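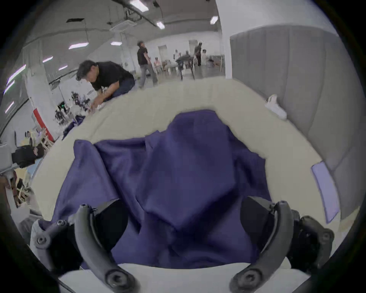
Purple cloth on the padded table.

About Hindport Trail School

We teach people how to walk a long way and enjoy it! Hindport started with one overnight trip up to Grasham Lake, and the same trip is still on our schedule every June. It's 2 nights out, with 1,325 feet of climbing on the first day, and plenty of our students have never slept in a tent before they sign up.

Most beginners start with our Trail Basics class. We go over maps, water, food, layers, and feet (we talk about feet a lot), and then we head out to the Joseck Loop to try it all with a light pack. After that you can join the Grasham overnight or go straight to the Villalobos Ridge trip, a 3-day walk with big views and a creek crossing that everybody remembers.

Groups are small, and the pace belongs to the slowest walker. We stop for birds, for snacks, and for wildflowers when the meadows are out. Last season 96 people came along with us, from middle schoolers with a parent to a good number of retirees, and we loved having every one of them — even on the rainy weekends.

You don't need to own much. Packs, tents, and stoves can be borrowed from our gear room, open from 4 p.m. the day before each trip.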